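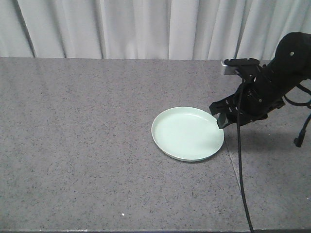 The mint green plate, before breakfast.

Search this blog
Search

I have finally cracked my grandmother's buckwheat pancakes and I'm so happy I could shout! Four tries it took me. The first batch was gray and rubbery, the second stuck to everything, and the third we don't talk about (sorry, Tomás).

What fixed it was letting the batter sit overnight in the fridge - a full seven hours at least - and then stirring in the melted butter right before cooking. My uncle Gerrit swears by a splash of dark beer too, and you know what, he's right. The edges come out lacy and crisp and the middle stays soft.

We ate them with plum jam from the July market in Clondale, and I had three before anyone else sat down. Next I want to try them with cheese and leeks - send me your fillings, please!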